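Dec 26, 2023

I stopped buying cling film in August, and a few people have asked how that went, so I am writing it down while the house is quiet and there is nothing in the fridge but leftovers.

It started with Tamsin Lindgren, who I share an allotment with in Drinby. She brought her lunch down wrapped in a cloth she had waxed herself, and I asked her how she did it. She sent me home with half a block of beeswax and told me to use old cotton, the thinner the better. I used a pillowcase. The first two came out stiff as board and smelled of candles for a week. The third was fine.

The method, for anyone who wants it: grate the wax, scatter it over the cotton on a baking tray, put it in a low oven until it has melted, then spread it with a brush you don't mind losing. Hang it up by the corners. I put in a little oil as well, which helps it bend. Without the oil it cracks along the folds and you get crumbs of wax in your cheese.

They are good for bread, cheese, half an onion and the top of a bowl. They are no good for anything that goes in hot, and I don't use them for meat. You wash them in cool water. I forgot this once and spent an evening scraping the sink.

The other change was to how we shop. I used to do one large trip a fortnight to the supermarket on the Brirach road and come home with a boot full of bags. Now I go to the market in Tillman with a basket and a couple of cloths, and I buy what fits. This has done more than the waxed wraps, if I am fair about it. Most of what I used to cover in cling film was food I had bought too much of.

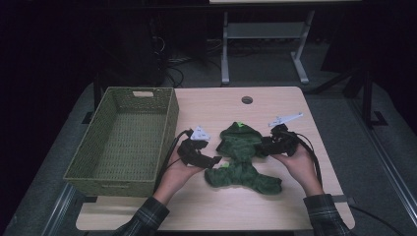 *Photo: Italo Galli*

The market isn't cheaper across the board. Potatoes and greens are, apples aren't, and cheese costs a good deal more. I kept the receipts from August until last week and the total came to £437 for fruit, veg, bread and cheese. I don't have a proper figure for the same months last year, so I can't say what that means. My feeling is that we have spent around the same and thrown away less.

Some stallholders are easier than others. Ourania Giannakopoulos, who has the olives and the feta, will fill any tub you hand her and takes the weight off first. The fish van won't, and I understand why. The bread stall will put a loaf straight into a cloth bag but looks unhappy doing it.

A few things didn't work. I tried keeping salad leaves in a damp tea towel and they went slimy at the bottom. Dry is better - a dry towel in a lidded tub, changed when it feels wet. I tried making lids out of oilcloth with elastic round the edge, and they slid off everything except one bowl. I also bought a set of stretchy silicone lids from Kadel, and two of those split before the autumn was out. I won't buy them again.

Freezing is still a problem. I use jars for soup and stock, with a gap left at the top, and old margarine tubs for everything else, but our freezer drawers are shallow and the jars have to lie at an angle. If anyone has a way of freezing sliced bread without a plastic bag, please leave a comment. At present I reuse the same bags until they give up.

I did buy one roll of cling film for Christmas, when we had a houseful and I needed to cover a trifle. Most of it is still in the drawer and I expect it will last well into next year.

Next job is to re-wax the older wraps, which have gone patchy in the middle. Tamsin says they only need ten minutes in the oven and a bit more wax on the bare parts.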